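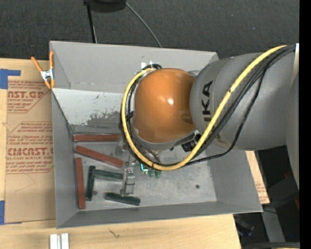

*Figure 2. Sheet-metal bin with sloped sides.*

## 4. Placing and levelling the bin

Please read this whole section before you lift the bin from its pallet. The Merex bin is delivered in one piece, and the stand (Pasteo) comes in a separate box. The order number for the stand is 3,226.

**Caution:** The empty bin must be lifted by two persons. Wear gloves. The upper edges are folded, but the corners can still be sharp.

### 4.1 Put up the stand

1. Choose a place where the floor is flat and dry. Keep 70 cm free on the side where you will fill the bin.
2. Lay the stand on its side and screw in the four feet. Turn each foot fully in, then two turns out.
3. Raise the stand and put a spirit level on the front rail, then on the side rail.
4. Adjust the feet until the stand is level in both directions. Tighten the lock nuts by hand only.

### 4.2 Put the bin on the stand

1. Remove the plastic film from the outside of the bin. Old film is difficult to take away, so do not leave it for later.
2. Lay the rubber strips on the rails with the flat side up.
3. Lift the bin over the stand and let it down slowly. Do not hold your fingers between the bin and the rail.
4. Check that the bin rests on both strips along the whole length. If you can push a sheet of paper under it, lift the bin and lay the strip again.
5. Fit the four clamps. Do not tighten any clamp fully before all of them are in place.
6. Now tighten the clamps crosswise, and tighten the lock nuts on the feet with a spanner.

**Note:** The bin may give a small click when the clamps are tightened. It is normal.

### 4.3 Before first filling

1. Wipe the inside with a damp cloth and a little washing-up liquid, then dry it. A thin layer of oil remains from the pressing.
2. Stick the contents label on the outside, under the folded edge. Labels on a sloped inside wall are soon scraped off.
3. Fill the bin to one third and look at the spirit level again. Adjust if needed.

**Caution:** Never move a filled bin by pulling the stand. Empty it first.

If a clamp or a strip is missing, write to Ulla Leinonen at Suominen spare parts and give the order number above. Cleaning and small paint damages are described in section 5.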